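Call for participants: does the 90 percent hold up?

The Polletti group reports that a two-arm policy trained on 700 demonstrations puts small toys into a box 90 percent of the time. We have our doubts. The people who gave the demonstrations also set up the test tables, and a person who knows what the arms like will tend to put things where the arms like them.

Sevo is looking for 8 people with no background in robotics to lay out test tables for us. You choose the toys and where they go. We run the policy and score it from video, without knowing who did the layout.
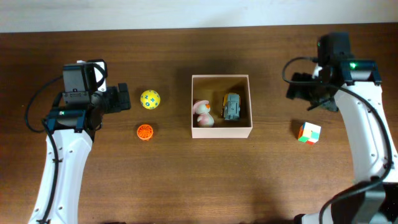
Sessions last 90 minutes, with 5 sessions per person through March, at the Fullari building, room Caron. Mornings only, starting at 9. We pay for your time whether the arms do well or badly, and we will publish the number either way.

Please don't apply if you have worked with the Polletti group or have watched their demo videos. Those videos show the good runs, and we would like your layouts to come from somewhere else.

To apply, leave your name and free mornings at the Sevo front desk.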